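Progress report to the Boiko Fund, October
Prerncombe Bottle Return and Refill Project
Prepared by Kyrylo Skoryk

We're two months into the grant and I'm very happy to say the refill program is running in both neighborhoods, Grolline and the old mill side of Prerncombe. When we wrote the application we hoped for 300 households by spring. We have 167 signed up already, and the sheet by the shop door keeps filling (I had to print a fresh one this morning!).

The biggest change since my last note is the deposit. We started with a plain thank-you and a stamp card, and returns were slow. Once we moved to a small cash deposit, people began bringing bottles back with their weekly shopping, and the two corner stores asked if they could take returns as well. We said yes right away. Flirkero, who do our washing, now run a second load in the afternoon to keep up.
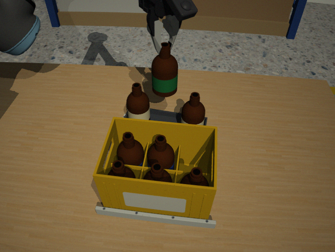
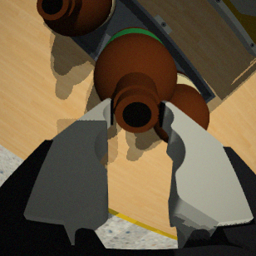 A bottle and crate, and a round brown vase.

Washing costs are a little over plan, mostly from the extra afternoon load, but transport came in under, so the total for the period is where we said it would be. I have moved the leftover van money into washing and marked it in the budget sheet. Please let me know if you would like a formal change request for that.

School visits have been a joy. We've talked to almost 40 children so far, and their questions about where glass comes from were better than mine. One class is now collecting jars for its own project, and their teacher wants us back after the winter break.

Two things are still open. The lease on the storage room in Grolline has not been signed, and the label glue on the older bottles is a real pain to get off. Flirkero are trying a longer soak and I'll send you their results as soon as I have them.

Next up is the evening drop-off, open until 8 p.m., which so many families have asked for. I can't wait to get it started.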